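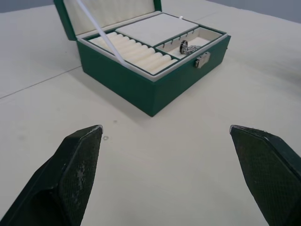

I'm looking for someone to help me spend money sensibly, and yes, it's a paid job! We're a small robotics group at Wisby, we work on getting grippers to handle little household things, and next year's equipment budget has landed on my desk because I was the last one to leave a meeting. Most of what we do is fiddly. Think of a green jewelry box with a cream lining, slots for rings on one side and a compartment on the other with a chain lying in a tangle, and then think about which fingers, pads and cameras you'd want to buy for a job like that. If your brain has already started making a shopping list, please keep reading.

**The job: Equipment Planning Assistant (part time, 20 hours a week, starts in September)**

You'd be working mostly with me, and with Lindsay Sheehan, who runs the bench and has strong feelings about spare parts. Right now our purchasing system is a spreadsheet with 647 rows and at least 3 color codes, one of which I made up and can't remember. I want to know what we own, what's wearing out and what we should order before we need it (I've paid for rush shipping far too often this year, and I'd love to stop).

A normal week might look like this:

- getting quotes for gripper fingers and pads from Verkance and Givar, then laying them side by side so I can read them without a calculator
- sitting in on bench sessions and writing down what gets used up, scuffed or swapped out
- keeping the wear log going, with dates, so we can guess at replacement costs for the year
- chasing lead times by phone, because email gets us nowhere with some suppliers
- helping me write the bit of the budget where I explain why a second arm is worth it

That last one is a real question, by the way. I go back and forth. A second arm would let us run two tables, but it also means a second set of everything, plus a service contract, plus floor space we'd have to beg for. I'd want you to come in and argue with me about it. 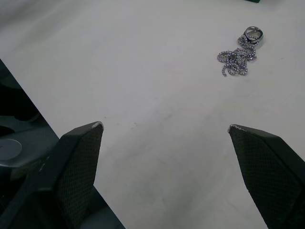
The smaller stuff matters just as much. Fingertips are cheap one at a time and then you add up a year of them. Same with pads, cables, and the odds and ends we buy for the robot to pick up. Chains are the worst thing we handle, so I'd like a separate line for whatever they cost us in pads and bench time, and I have no idea yet what that number should be.

**Who I'm hoping for**

You've bought things for a lab, a workshop, a theater, a restaurant kitchen, anywhere that stuff breaks and there's never quite enough cash. You're good with spreadsheets and fine on the phone. You don't need to know how to program a robot! Lindsay will show you what the parts do, and she's patient about it. An engineering background is welcome but it won't move you up the pile.

We're in the Selvanayagam building, second floor, with an elevator. You can do up to half of your hours from home once you know the bench.

**How to apply**

Send a resume and one page on a purchase you planned that went badly, and what you'd do differently now. Skip the cover letter. Mail it or drop it at the front desk, marked for Heather Paterson (me). I'll write back to everyone within 14 days, and interviews will be an hour at the bench with Lindsay and me, coffee included.

Posted 2021-08-19. I'll keep reading applications until the job's filled.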